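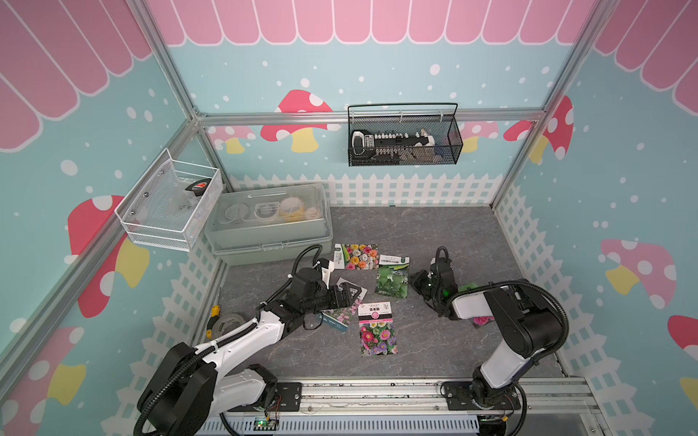 ## Seed packets, two arms, one pinch

Our pair of arms at Clilurby sorts seed packets, slowly and with great seriousness. In April the left one closed on a packet of cosmos, missed the paper, and got my thumbnail. I had hit pause and taken pause to mean stop. It means "in a moment."

What we do now:

- **Press the red button before reaching in.** Pause is for getting coffee. Wait until both arms have settled, then count to 4.
- **Clear the floor first.** Screwdrivers and tape rolls go back in a basket. Igor Kolář left a hex key out and the right arm spent 30 minutes trying to file it under perennials.
- **Spread overlapping packets.** When two lie on top of each other the gripper takes both, drops one, and reports success.
- **Flatten the corners.** A curled packet slides on a smooth floor. Press it under a cookbook overnight.
- **Check the cable loops.** If one snags on a joint, the arm pulls harder. It has no other ideas.
- **Set the grip low.** Ours was at 100, which split a packet of Sunwood poppies. They are tiny, and they roll. Use a soft paintbrush and a sheet of paper, and keep the vacuum away unless you want to plant the bag.

Vilém Kubíček wants the red button moved nearer the door. I want it nearer my thumb.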